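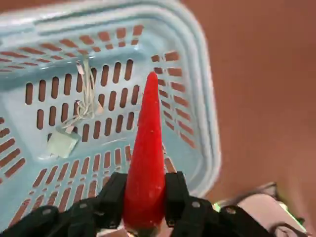
Vilhjálmur Fogh wrote to us that the old Marik slipped forward when he tilted a long lens past 30 degrees, and that he had to crank the main knob harder than he liked to stop it. The second version has a larger ball and a new clamp. It holds his lens. Most of the other changes are small and are listed further down.

# Cokano Marik II ball head

Tripod head with separate pan lock, friction control and lever clamp. Sold with or without plate.

**Price:** 2,774 kr including plate
**Stock:** in stock, ships from Puvgate on weekdays

## Specifications

| | |
|---|---|
| Weight without plate | 388 g |
| Ball diameter | 43 mm |
| Base diameter | 51 mm |
| Thread, base | 3/8"-16 |
| Clamp | Lever, Arca-type |
| Body | Machined aluminum, anodized |
| Pan scale | 360 degrees, marked every 5 |
| Drop notches | Two |

## What it's for

The Marik II is a general-purpose head for a mid-size tripod. It suits landscape, travel and studio table work with a full-frame body and anything up to a 70-200mm zoom with a collar. It will carry a heavier lens, but if you follow birds or planes you want a gimbal head and should look at those first.

The base is the same diameter as on the first Marik, so it sits flush on any tripod with a 51 mm top plate. On a smaller plate it will overhang a little and the legs may not fold all the way back over the head. Measure before you order if you carry the tripod reverse-folded.

## Controls

There are three knobs. The large one locks the ball. The small one set into its face is the friction control, and you turn it with a fingernail or a coin. The third, on the opposite side and lower down, locks the pan base.

To set the friction:

1. Mount the heaviest camera and lens you plan to use.
2. Keep one hand on the camera and loosen the large knob slowly.
3. Stop when the camera moves with a light push and stays where you leave it.
4. Turn the small knob clockwise until it stops.

After that the large knob can't be loosened past that point. Reset it when you change to a lighter lens or the ball will feel stiff.

The pan lock is independent. You can level the ball, lock it, and pan for a stitched panorama, provided the tripod itself is level. There is a bubble in the clamp but not in the base. If you shoot a lot of panoramas, the Hallgrímsson leveling base fits under this head and adds height.

## The clamp

The lever closes onto the plate with a short throw and has a safety catch that must be pressed before it opens fully. It works with the supplied plate and with most Arca-type plates we have tried. Plates vary in width, though, and a lever clamp has less range than a screw clamp. L-brackets from some makers are narrow enough to feel loose. Bring yours to the shop and try it, or order the screw clamp version (same price, two-week wait).

The clamp can be removed with a 4 mm hex key if you want to swap it later.

## Changes from the first version

- Larger ball
- Friction control moved into the main knob
- Safety catch on the lever
- Second drop notch for vertical shots
- Pan scale engraved, previously printed
- Neoprene pouch no longer included

## Care

Wipe the ball with a dry cloth. Don't oil or grease it. After use near salt water, rinse the head in fresh water with the knobs slightly open and leave it to dry before you put it away. If sand gets into the pan base, stop turning it and send it in. Leif Toft does the servicing at Puvgate and usually has a head back in the mail within a week. Cleaning is free the first year.

In hard frost the ball gets stiffer. Back the friction off a touch before you go out.

## In the box

Head, plate with 1/4" screw, 4 mm hex key, 3/8" to 1/4" bushing, printed instructions.

## Questions from customers

**Will it fit my old Marik plate?** Ragnheiður Holst
Yes. The plate hasn't changed.

**Is there a left-handed version?** Ragnheiður Hedegaard
No, but the clamp can be turned 180 degrees on its screw, which puts the main knob on the other side of the camera.

**Can I trade in the first version?** Vibeke Steinarsdóttir
Yes, through the end of September. It needs to have its original knobs and a ball without deep scratches. Send photos first and we'll give you a figure.

Page updated Sat 31 August.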